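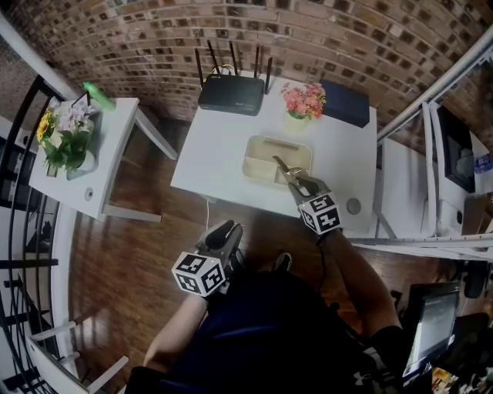
What we learned moving our help desk from Girkano to Bumik

1/ We finished the handover in June. A few people at other companies asked how it went, so I'm putting the notes in one place. I run IT operations at Sokol. We have two offices, the main one and Pirnham.

2/ Girkano had our help desk for 7 years. No big falling out. The contract was up, the price went up, and the new terms dropped evening cover. Pirnham works until 9 p.m., so that was a problem for us.

3/ Before we talked to any other provider, we exported all the tickets from the last twelve months. 3,063 of them. I read a lot more of these than I planned to.

4/ Password resets and locked accounts were the biggest group by far. After that came printers, then shared folder permissions, then VPN. Actual outages were a small share of the tickets, but they got nearly all of the discussion in our monthly reviews.

5/ A lot of tickets were closed as "resolved" and then opened again as new ones by the same person a day or two later. The monthly report counted both as successes. If your provider reports closure rates, ask how they treat repeats.

6/ We wrote 17 requirements and sent them out with the ticket export (names removed). Providers who had read the export asked much better questions. One of them sent us a standard brochure with our logo on it.
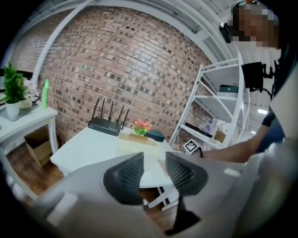

Router and flowers, brick wall side.

7/ We picked Bumik. They weren't the cheapest. They agreed to evening cover on the same rate as daytime, and they let us speak to the shift leads before signing.

8/ The handover plan was four weeks. It took six. Most of the delay was documentation. Girkano's knowledge base belonged to Girkano, and our contract didn't say we could take a copy. Check yours today if you have one like it.

9/ We ended up rewriting 16 procedures from scratch. New starter setup was the longest one. Three departments did it three different ways and each thought theirs was the official one.

10/ Phone number: we kept the old one and forwarded it. Email address: we changed it and set up an auto reply. The phone side went fine. People were still writing to the old email address a month later. 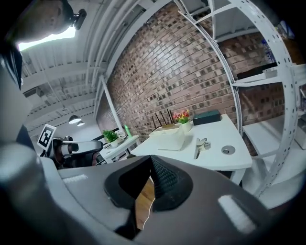 11/ The satisfaction scores dropped in the first two weeks, then came back to where they had been. I wouldn't read much into either. The survey goes out when a ticket closes, and the people who answer it are mostly very happy or very annoyed.

12/ We have since cut the survey to one question and a comment box. More people fill it in. The comments are the useful part. Several mentioned that they didn't know which tickets needed a manager's approval, so we added that to the request form.

13/ Things still open: the asset list is out of date for Pirnham, VPN tickets haven't gone down at all, and self-service password reset is only switched on for half the staff. The other half are waiting on a directory cleanup.

14/ If I did it again I would start the documentation work three months before the contract ended, and I would have someone from each office test the new phone menu. Ours sent Pirnham callers to the wrong queue for a whole morning.

15/ I can share the requirements list if it's any use. Reply here and I'll send it over.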